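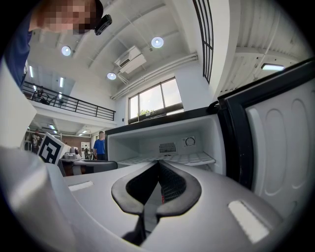 Varkside Community Kitchen | Weekend Breakfast Team

Breakfast Lead (part time, 18 hours a week)

We've been serving breakfast in the old Grabowska bakery since before most of our current crew could drive, and we're looking for someone kind, early-rising and reasonably organized to lead the morning team. The building went up in 1897 and it has the drafts to prove it, but the kitchen gets the morning sun and the coffee is good, and people tend to stay with us for a long time once they've found their way in!

On a normal morning we feed 200 people, a mix of families, night-shift workers heading home, and older neighbors who come as much for the conversation as for the oatmeal. Our record is 273, set one October when the Nomemham bus line was down and it seemed like half the town walked over to us instead.

You would open up at 5:30 a.m., check what's in the refrigerators and what the Jundbridge delivery has brought, settle on the menu (it's mostly eggs, porridge and fruit, with pancakes when we can manage them) and get everyone started. Doors open at 7:00. You'd be cooking alongside the team, keeping the food temperature log and the allergy board up to date, and leaving a short note for the lunch crew before you go home at 11:00 or so.

We'd love to hear from you if you've cooked for a crowd before, whether that was in a school, a diner, a summer camp or a very large family. You'll need a food handler's card, or be willing to get one in your first month (we pay for the class). A second language is a big plus, and so is patience with our oldest stove, which lights when it feels like it.

The pay is hourly, with paid sick time and breakfast, of course. You'd report to Lena Wasilewska, our kitchen manager, and you'd spend your first few shifts with Kumaresan Warrier, who is moving over to our evening program and has promised to hand over his pancake recipe.

To apply, send us a letter or a resume, or stop by the side door any time after 11:00 on a serving day and ask for Lena. We'll invite people in for a chat and a trial morning, which is paid.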